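Tove Hauksdóttir has heard every promise the standing desk people make, and after 2 years of running the fitting room at Gorkwood she believes maybe half of one.

"They tell you sitting is killing you," she says. "Then they sell you a thing to stand at for 435 dollars, and by September it's back down and there's a plant on it."

I asked about the Tidska stool, which its makers say will fix your back in 77 days. She laughed. "Why 77? Who was counting?"
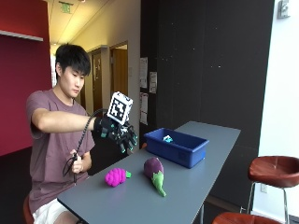 Seated at a long gray table, one arm stretched out.

Her own advice is dull — get up, walk to the window, sit down again. I pushed her on whether that has any more proof behind it than the stool does. "Not much," she said. "But it's free."

Þórarinn Hafstein, who sells for Liapis, told me she is unfair to the trade. He was sitting down when he said it.

Comments

clurkavik_reader: Mine has a plant on it too.

Marge: My back got better with the stool. Or with summer, hard to say.

desk_dan: So what chair does she use??

Last updated: September
Contact us | © Gorkwood | Back to top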